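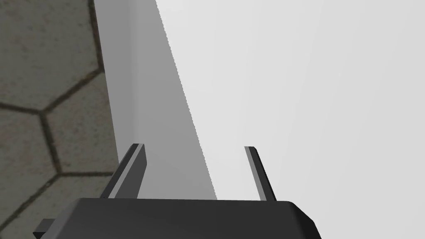 给小型机器人项目做设备预算:先仿真,再下单

作者:Girkow 项目采购笔记
十一月

这篇写给第一次要为机器人项目列采购单的人。我不是学财务的,中文也不是我的母语,有些词可能用得不够漂亮,请多包涵。方法是我在 Girkow 项目里一步一步试出来的,我们要做的事情是让一台双臂移动机器人在类似病房的房间里开门、靠近推车、取放小物件。

第一步,先写任务,不写型号

很多采购单的第一行就是某个机械臂的型号。我建议第一行写一个动作,例如“靠近一扇关着的门,握住门把手,向下压”。每个动作写一行,后面留四个空格:需要什么末端工具,需要多大活动空间,需要什么传感器,失败时会碰到什么东西。

我们第一版写了十几行,后来合并了一些。合并的标准很简单:如果两个动作用同样的夹爪、同样的高度、差不多的力,就算一个。任务表最好控制在一张纸以内,太长的话,开会时大家只看前面几行。

第二步,在仿真里跑一遍任务表

仿真不能代替真机,但是它可以便宜地告诉你哪些东西不用买,哪些东西一定要多买一份。场景不需要做得很漂亮。墙、地面、门、家具的外形和尺寸对了就可以开始,材质以后再补。尺寸请用卷尺去现场量,不要从平面图上抄。我抄过一次,平面图上没有画踢脚线,也没有画墙上的扶手。

跑的时候,我会特别记下三种情况。

一种是夹爪离物体非常近,但是还没有接触。这时候要检查手指张开的宽度够不够,手腕相机的视野里还剩下多少有用的信息。如果前面是一大片没有纹理的白色表面,靠图像判断距离会比较困难,那么预算里就要考虑深度传感器,或者在指尖加接触感应。

另一种是两只手臂同时在窄的地方工作。一只手去够门把手,另一只手放在哪里?旁边的推车要不要移开?这些问题直接关系到臂长和底盘宽度的选择。
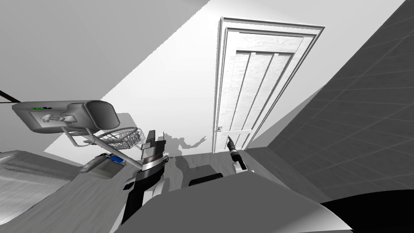

还有一种是线缆和篮筐这类容易挂住的东西。卷曲的电线在仿真里往往是硬的,不会被拉走,所以仿真里“没有碰撞”不能完全相信。我的做法是在任务表上给这类物体画一个圈,真机测试时先拿走它们,等动作稳定以后再放回来。

第三步,把清单分成“现在买”和“以后买”

现在买的部分,只放第一个季度真正会用到的东西。我们当时是这样分的:

现在买:夹爪手指备件,急停按钮,现场用的一扇练习门连同门框,地面标记胶带,一台能跑仿真的工作站。
以后买:第二种夹爪,自动充电座,更好的腕部相机。
先租:移动底盘。

移动底盘先租这个决定,内部有不同的意见。反对的人认为租金最后是白花的。我的看法是,在没有确定门宽和转弯半径之前,买错底盘的损失比租金大得多。仿真能给出一个范围,可是最后的几厘米要靠真的地板和真的轮子来确定。

第四步,算钱

总价不要只看设备本身。我用一张表,分五栏:设备、备件、运输和安装、培训、闲置。最后一栏别人常常没有,我认为应该有。设备到了,房间还没有准备好,这段时间的租金和人工都在这一栏里。

举我们自己的数字。Dorkik 给的夹爪报价是每只 1,392 欧元,手指备件每套 186 欧元。我们要 2 只夹爪。工作站从 Farkas 买,含安装大约 3,061 欧元。只看这几行,总数不吓人,但是把练习门的木工费、运输费和闲置写进去以后,和我最初的估计差得很远。

备件的数量怎么定?我先看仿真记录里手指碰到硬表面的情况,再和供应商谈易损件的寿命。仿真里的碰撞次数不能直接换成要买的套数,它只能告诉你哪一个动作最费手指。在我们的任务表里,最费手指的是门把手那一行。

第五步,问供应商的问题

报价单来了以后,请至少问清楚下面几点,并且要书面的回答:

备件是否有现货,没有的话要等几个星期。
仿真模型是否随设备提供,模型的尺寸和实物是否同一个版本。
夹爪的接口换了手臂以后还能不能用。
保修期从发货开始算,还是从验收开始算。
软件授权是按机器收费,还是按人收费。

第二点我想多说一句。我们从 Umbridge 拿到的模型是旧版本,手指比实物短一点。在仿真里一切都顺利,真机第一次去够把手就顶到了门板。后来他们很快发来了新文件,不过我们已经按照旧尺寸订了一套垫片,这笔钱拿不回来。所以现在我收到模型,先打开量手指长度,再和图纸对照,然后才交给做仿真的同事。

第六步,验收前再跑一次

设备到货的前一周,用最后确定的模型把任务表重新跑一次,把每一行的结果打印出来,验收时带到现场。真机做不到的那一行,当场写在验收单上。如果等到下个月再提,供应商会说是使用造成的,你也很难证明不是。

任务表、预算表、验收单这三份文件,行号最好保持一致。我们第一版没有这样做,后来花了一个下午重新编号。

最后更新:十二月

读者评论

慢慢拧螺丝:闲置那一栏我直接抄走了。我们实验室去年设备在走廊放了两个月,这笔钱从来没有人算过。

北窗:请问练习门是找木工定做的吗?我们想直接买成品门,再自己做一个支架。

作者回复:门板是成品,门框和底座是定做的。支架一定要够重,我们第一个太轻,拉门的时候整个会跟着走。

kettle_09:租底盘那段不太同意。我们租了半年,租金快到买价的一半了。如果门宽已经量好,直接买更合算。

作者回复:门宽已经确定的话,我同意您的意见。我们那时候连用哪个房间都还没有定。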